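## Getting throw pillows right with a tidying service

Norari now offers a living room visit in Baltanine, with a humanoid robot doing the straightening. We booked two visits. The price is $187 each, and the setting-up is mostly on you.

- Pick up toys and chargers first. The robot needs clear carpet along the front of the sofa.
- Tell the service which pillow goes where when you book. They keep the layout for next time.
- Zip every cover shut.
- Leave the blankets in a basket. Folding costs extra.
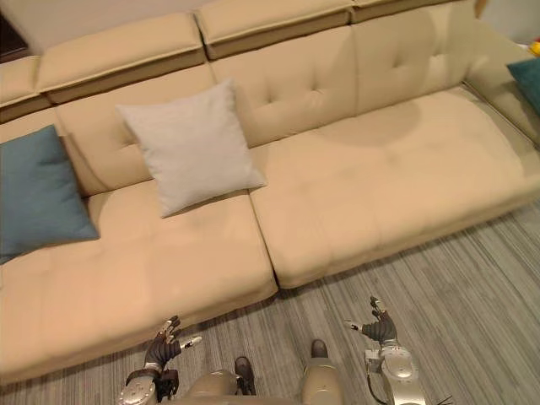

Han wrote in to ask whether the visit is worth it for pillows alone, and said a morning routine does the same job for free. Fair point. We would book it only with the vacuuming add-on – the pillows are then part of the same visit.

Pale covers show handling more than dark ones do, so wash them before the visit and let them dry fully. A pillow should be lifted by both sides, near the top corners. Do it that way yourself, too. Pulling on one corner strains the seam and pushes the filling to the other end.

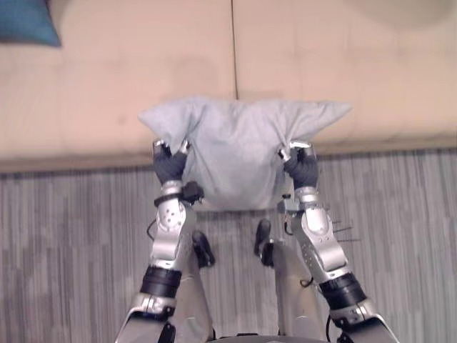

*Photo: Norari*

If a pillow sags in the middle, take it by two opposite sides and shake it five times, then turn it over and repeat. Old feather fillings may need a spell outdoors as well.

Cancel at least two days ahead or you lose the deposit.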